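Chapter 3
Going to See Robots at Work

Robots that handle cloth are harder to build than robots that handle boxes. A box keeps its shape when it is picked up. A shirt does not. This chapter begins with a visit, and the notes made on it will be used in the exercises later on.

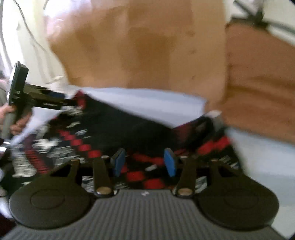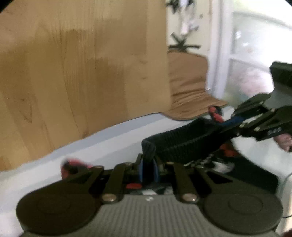
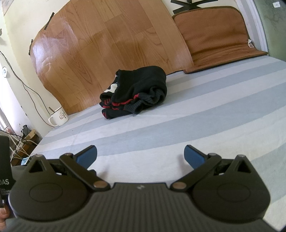 T. Drurus

The open day at Zulemwood drew 400 visitors, most of them from schools and colleges. Our group spent the morning on household tasks, and clothing took up most of it. The grippers were held and moved by hand, each with two fingers that open and close on black linkage arms. Look at the joints of these arms before reading section 2, where the parallel linkage is explained.

Cloth was the subject of the first talk. The speaker from Drorimau described three problems: finding an edge, gripping one layer without the next, and knowing when a fold is finished. All three come up again in this chapter. A second talk, given by the Malý workshop, dealt with finger pads and how soft they should be.

If you are going on a visit of your own, take a notebook and a pencil. Write down what the fingers touch first, and how far apart they are when they start to close. Draw the gripper from the side.

Before you go on, fold a jumper using only the thumb and first finger of each hand. Keep a note of where you had to let go and take hold again.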